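**Tomevard Animation picks up North American rights to "Jeron"**

29 December 2021

Tomevard Animation has acquired North American distribution rights to "Jeron," the first feature by director Costel Lungu. The 37-year-old filmmaker has made nine animated shorts since leaving film school. The film opens in select theaters in January, with more cities to be added through the spring.

"Jeron" follows a ferry mechanic who goes back to the river town of Predau after his father's death and finds that the family house has been rented to strangers. He moves into the boat shed, takes a job on the night crossing, and slowly gets to know the couple living in his old bedroom. The story takes place over one winter and was drawn by hand on paper before being colored digitally.

Lungu wrote the script with Min-kyu Han, who also produced the film through the studio So. The two met while working on Lungu's short "The Lock Keeper" and began planning a longer project the same year.

"I had drawn the river for years in short pieces and always ran out of time just when the people got interesting," said Lungu. "With a feature I could let them sit at a table and talk. Most of the film is people at tables."
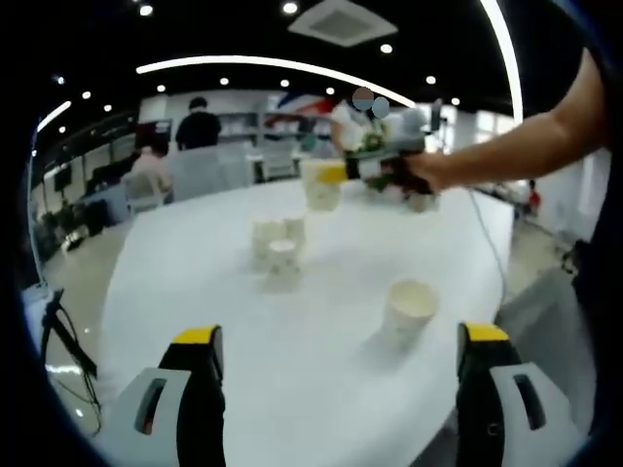

**ACQUISITIONS**

The deal covers theatrical, home video and digital rights in the United States and Canada. It was negotiated by Han for So and by the acquisitions team at Tomevard Animation. Financial terms were not disclosed.

Tomevard Animation will release the film in its original language with English subtitles. An English-language dub is in preparation and will be offered on home video and digital platforms later in the year. Casting for the dub has not been announced.

"We saw an early cut with half the backgrounds still in pencil and made our offer that week," Tomevard Animation said in a statement. "It is a quiet film with a strong sense of place, and we think adult audiences who don't usually go to animation will find their way to it."

The film is aimed at viewers 13 and older. It contains some strong language and one scene of a boating accident. It has not yet been submitted for a rating.

Drawing was done by a small team at So's studio, with Lungu handling all of the key poses for the two lead characters himself. The finished film has 913 shots. More than 600 of them use painted backgrounds, which were scanned and combined with the character drawings. The rest were drawn directly over photographs of ferry docks taken by Lungu during research trips.

Han said the length of the production changed the script. "We kept cutting dialogue as the drawings came in," he said. "There was a long speech on the ferry that explained the father. Then Costel drew the son looking at the engine, and we took the speech out."

The score was recorded with a string quartet and an accordion. A soundtrack album will be released digitally on the same day the film opens. 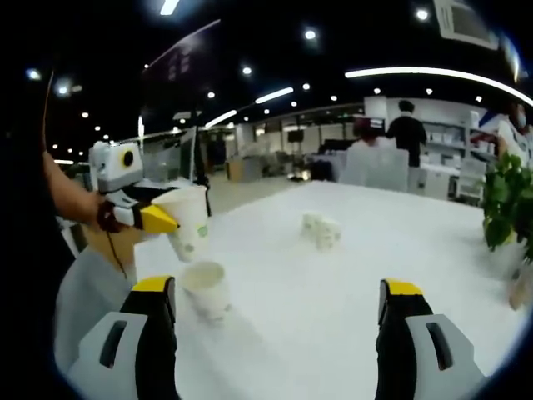 **Screenings and press materials**

Press screenings will be held before the theatrical opening, and an online screening link is available to critics who cannot attend in person. Requests should include the name of the outlet and the planned publication date. Reviews are under embargo until opening day.

Lungu and Han are available for interviews by phone and video call. Lungu will also take part in audience discussions after selected opening-weekend showings. Theaters and times will be posted on the Tomevard Animation website.

Stills, the trailer, the poster and full production notes can be requested from the Tomevard Animation press office.

**About Tomevard Animation**

Tomevard Animation distributes independent animated features and shorts for adult and family audiences in the United States and Canada.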